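# Budgeting for hand-held grippers: how much to set aside for spare pads?

**Fulgencio Montoya**, Mar 19, 2024

Our shop in Rurkbridge is pricing a set of hand-held grippers for recording sorting and packing tasks. Oltik quoted us 4 units plus a "starter kit" of 2 spare finger pads. Their rep says pads are "basically a lifetime part." I've bought enough equipment to know what that usually means.

My boss wants one number for the whole year and won't reopen the budget before July. Do I believe the rep, or do I pad the order (sorry)? Also wondering if the brass inserts are worth paying extra for over bare plastic holes.

**Caoimhe Ó Dubhghaill**

Lifetime of what? Ask them to put it in the quote and watch the phrase disappear.

I'd look at a used pad before believing any brochure. Pads are the part that touches everything, so they're what you'll be reordering.

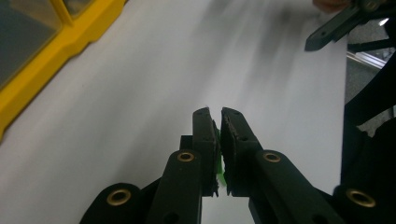 *Inner edge of the right pad, fraying. Brass inserts on both linkage arms.*

My own rule is one full spare set per unit, ordered with the hardware, so it's one purchase order and one shipping charge. We paid $32 a set. For you that's 4 sets, $128, and I'd put it on its own line so it doesn't get trimmed with the "accessories." The 2 loose pads in the starter kit cover one gripper if both sides go. I wouldn't count them.

On the inserts, I'd pay. If you plan to take the fingers off and put them back often, I don't trust screws in bare plastic. If you'll never open them up, save the money.

Get the pad part number in writing too. Drendine changed theirs between our first and second orders and the old ones were gone from the catalog.

**Xiao**

just buy cheap ones and replace the whole thing when it breaks

**Fulgencio Montoya**

Thanks Caoimhe. Asked Oltik for the lifetime claim in writing and got back a PDF about their "commitment to durability," no hours, no cycles. They want $53 a set for pads, so $212 for 4. Still putting it in. Xiao, I'd need a second budget meeting for that and I barely survived the first.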